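A morning at the Julthorpe open day
16/01/2024

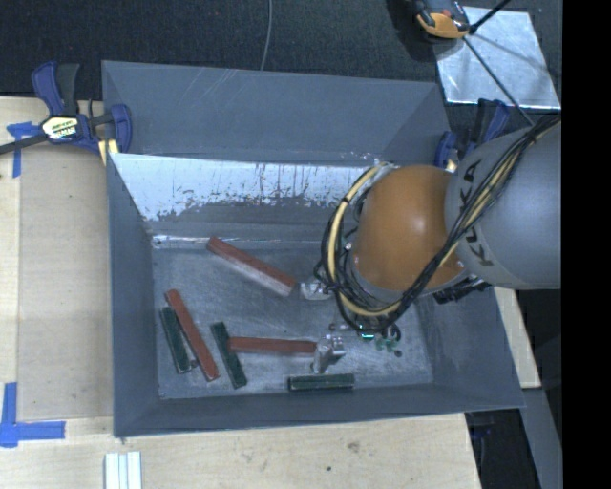 The KUKA arm at work in the gray bin, with red and green bars on the floor of it.

I drove 38 miles to see the Zilard picking kit, and I'm glad I did, even with the fog. Jade Catterall from Cadberg met us at the door with coffee (very good coffee!) and let us stand by the bench as long as we liked.

Zilard is sold as an add-on for shops that already own an arm, so you get the software, the setup visit and 2 days of training. The bin on show was clamped to a wooden table, which I found rather cheering – it looked like something we could put together back at Bloxham. Jade was patient with my questions about bars lying close to one another or near a wall, and told me those are the ones customers always ask about.

I still want to know what the yearly support costs once the first 17 months are up. She promised me a price sheet, and they plan to bring the kit over to us in March for a trial with our own parts.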